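Midtbø Shoebox Notes
README, last edited 4 Nov 2020

What this is

A small photo and text record of shoeboxes and how they hold up when they are kept and reused for storage. Kerstin Strömberg started it in April. Ragnvald Isaksson keeps the spreadsheet.

Contents

boxes.csv: one row per box, 300 rows
labels.csv: text copied from the end or side labels
photos/: JPEG files, sorted by box

Box condition

Condition is graded from 0 to 3, with 0 for no marks and 3 for torn or crushed board. Scuffs along the lower edge of the lid count as wear even when the rest of the print is clean. Grade the lid and the base separately.

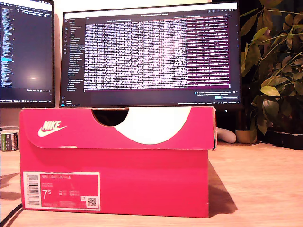 Brand and model go in as printed, capitals included. Half sizes are written with a decimal point, so a small raised 5 becomes .5 in the size column. Leave a field blank if the print is too small to read.

Packing and contents

The column "paper" is yes or no. Crumpled paper counts, and so does paper with printing on it. If laces or part of a shoe can be seen through the finger hole, put "shoe" under contents. 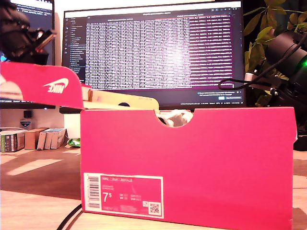 Lid position is recorded as closed, raised or off. Older rows used "open" for the last 2 and have not been corrected yet.

Contact

Corrections to Dennis Ackroyd, with the box number in the subject line.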